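Driltow Linen and Table Skills
Progress report to the Clivard Fund
Prepared by Marijke Van Beek, program lead
For: Ans Kramer, grants officer

Dear Ans,

We're well into the second stretch of the grant and I have a lot of good things to tell you, so forgive me if this runs a bit long. When you approved the $2,000 for tables, towels and practice supplies, I said I hoped we could get the folding course out of the hallway and into a proper room by December. We did it with time to spare! The room next to the laundry is ours now, it has decent light, and people stay on after the session to finish their stacks, which never happened in the hallway.

Where the money went

The biggest item was the table surfaces. You may remember that our old tops were slick, and a towel would slide away the moment you pressed a crease into it. We tried a few coverings and settled on felt. It grips the cloth just enough, white towels show up well against a dark color, and a corner that hasn't been squared is easy to spot from across the table. The rest went to 40 plain white towels, storage shelves, and the printing of the Dumavar booklet, our step-by-step guide to household folding. The booklet is in its second version. The first had the steps for fitted sheets in the wrong order, and our morning group caught it before I did.

What we've been teaching

The course has 4 units: hand towels, bath towels, sheets, and clearing a table before you work on it. I had thought of that last one as a filler, and it has become the unit people talk about most. We put everyday things on the table, bottles and small boxes and whatever else is handy, and the task is to make a clean working area in front of you without carrying everything off to another room. Some people line things up along the back. Others push them to the sides and then find they need the sides for the wide fold. Both lead to good conversations about how much space a bath towel really takes when it's opened out.

Bath towels themselves are going well. We teach the wide rectangle first, then the fold over from one end, and we let people stop partway and look at what they've got before going on. It's that end flap that causes the trouble. If it goes over with a wrinkle underneath, you get a thick ridge near the edge and the stack leans.
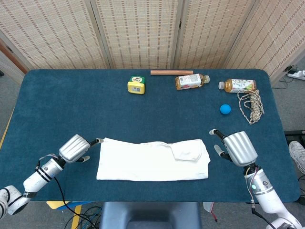 The other thing I'm really pleased about is how the smoothing step has settled in. We used to save it for the end, and now everyone smooths after each fold, with a flat hand from the middle outward. It adds a little time and the stacks look so much better for it. Từ, our partner laundry, has agreed to take finished stacks from us as a trial, and their shift lead has asked for the wide fold in particular, as it suits their shelves.

What hasn't gone so well

Sheets are behind. The room is a good size for towels but tight for two people holding a double sheet between them, and we've been borrowing the corridor for that part. I'd like to move one shelf unit and see if that gives us the length. The felt also collects lint at a truly impressive rate, so we've added a lint roller to every table and five minutes of brushing to the end of each session.

Coming up

We plan to run all 4 units again with a new group, finish the sheet pages of the booklet, and start the trial with Từ. No change to the budget is needed for any of this. If you'd like to visit, mornings at 10 are best, when the towels come out and the tables are in full use. I'd love for you to try the wide fold yourself!

With warm thanks,
Marijke Van Beek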